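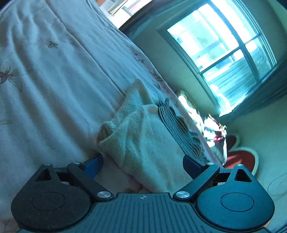 A folded towel on a butterfly-print bedspread.

Harklow junior golfers keep their home course under new lease

June
By Kumiko Imai

Print this story | E-mail this story

The Harklow Junior Golf League will stay at Grillden Golf Course under a lease that runs through 2041, the league and the course owner said.

The agreement replaces a season-to-season arrangement that had left the league unable to book its summer schedule until late spring. It covers weekday tee times, use of the practice range and short-game area, and a room in the lower level of the clubhouse for storing clubs. It also sets up an annual award for players going on to college, paid for by Grerkico, the irrigation supplier that has its warehouse on the county road south of the course.

Agnese Sepp, the league director, signed the lease at the clubhouse after the morning practice group had gone home. She said the league had been looking at other courses since last fall.

"We had parents asking in January where their kids would be playing in July, and I had to tell them I'd get back to them," Sepp said. "I don't have to do that anymore. The tee sheet for next summer is already up on the board."

Grillden is owned by Tsuji Golf Properties, which bought it from the Harklow park district. At the time of the sale, the district asked that junior play be allowed to continue, but nothing in the sale documents said for how long or on which days. The league and the company had been renewing a one-page letter each spring.

Under the new terms, the league has the front nine on weekday mornings from the end of the school year until the middle of August. Tee times start at 7:30 a.m., and the last junior group has to be off the first tee by 10. The back nine stays open to the public during those hours. On mornings when the course is closed for aeration or other maintenance, the league will be offered afternoon times the same week.

Tsuji may take back up to 12 mornings a season for outings and outside tournaments. It has to give the league notice by the first of April for any date it wants. Sepp said that part took the longest to work out.

"Last year we lost mornings with a phone call the night before," she said. "That's hard when people have already set up rides and taken time off. I understand the course has to make money on outings. We just needed to know ahead of time."

The fee for the league will be set every other year. Neither side gave the amount. Sepp said it was higher than what the league has been paying, and that player registration will go up slightly next season as a result. Families who can't pay the full registration can still ask for a reduced rate on the sign-up form, and that part of the form is seen only by Sepp and the bookkeeper.

The Grerkico award is worth $1,175 and will go to one graduating senior each year. It can be used for tuition, books or housing at any two-year or four-year school or in a turf, mechanic or other trade program. Applicants have to have played in the league for at least 2 seasons and have to turn in a short letter and a reference from an adult who is not a relative. Scores and handicaps will not be considered.

The company asked that the award be open to players who want to work on a course as well as those who want to play on a college team. Several former league players have held summer jobs on the Grillden grounds crew, raking bunkers and moving hole locations before the first groups go out. The application will be available at the pro shop counter in the fall, with a deadline in early spring.

The range is the other change players will see first. The league will have the left side of the tee line on weekday mornings, the end closest to the parking lot. Range balls are included for players on league mornings. Outside those hours, juniors pay the regular junior rate, and anyone under the age limit posted at the pro shop has to have an adult with them. The artificial mats on that side are worn and will be replaced before next season, according to the lease. Until then players will hit from grass when the ground is dry enough.

The practice green beside the first tee is shared and will stay that way. Sepp said coaches have been told to move their groups to the lower chipping green when adult players are waiting to tee off.

Some parts of the program are not covered. The league's fall sessions, which meet after school, will still be arranged each year depending on daylight and the course's own schedule. High school team practices are under a separate agreement between Tsuji and the school district. The girls' beginner clinic will move from Saturdays to a weekday evening starting next season, a change Sepp said she did not want but accepted.

"Saturday was good for a lot of those families, and I've heard from them," she said. "We're going to try the evening for a season, and if the numbers drop I'll go back and ask."

The clinic is meant for girls who have never played. Clubs are lent out for the session, and players are asked to bring only sneakers and a water bottle. Sign-up for the coming session closes at the end of June.

The storage room had been used for banquet chairs, which have been moved to the cart barn. League coaches had been keeping loaner sets in their own garages and bringing them to the course in the mornings. The room will be open whenever the pro shop is open, and players who want to keep a bag there during the season can do so if there's space on the racks. Bags have to be labeled with a name and phone number and picked up by the end of August.

The lease does not guarantee that the layout will stay the same. Tsuji has talked about rebuilding the fourth and fifth greens, which drain poorly, and moving the sixth tee away from the road. If the front nine is closed for construction, the league will play the back nine on the same schedule. No construction dates have been set.

This season's schedule does not change. The next league event is the parent-child alternate shot, followed by the mid-season nine-hole championship. Both will be played at Grillden from the forward and middle tees. Rain dates are posted in the clubhouse hallway. Players who have already paid for this summer will not be charged anything more.

A parents' meeting on the new terms will be held in the clubhouse dining room at 6:30 p.m. on the evening of the mid-season championship. Copies of the lease will be there to read.

Print this story | E-mail this story

Reader comments

fadeaway_left: Good news. My son started in this league and now he beats me every time out. Glad the younger ones will have the same place to play.

M. in Harklow: Does anyone know if the public can still get on the front nine before 7:30? I've been going out at first light for years and would hate to lose that.

cartpathonly: To M., I asked in the shop and was told yes, as long as you keep moving and you're clear of the first few holes when the kids start.

Third Grade Mom: Not happy about the Saturday clinic. I work evenings and so do a lot of people. Please look at this again.

rhw: Rebuild number five first. It's a swamp until the Fourth of July.

DogLegDad: Can a kid who played one season in another town's league count that toward the award? The story doesn't say.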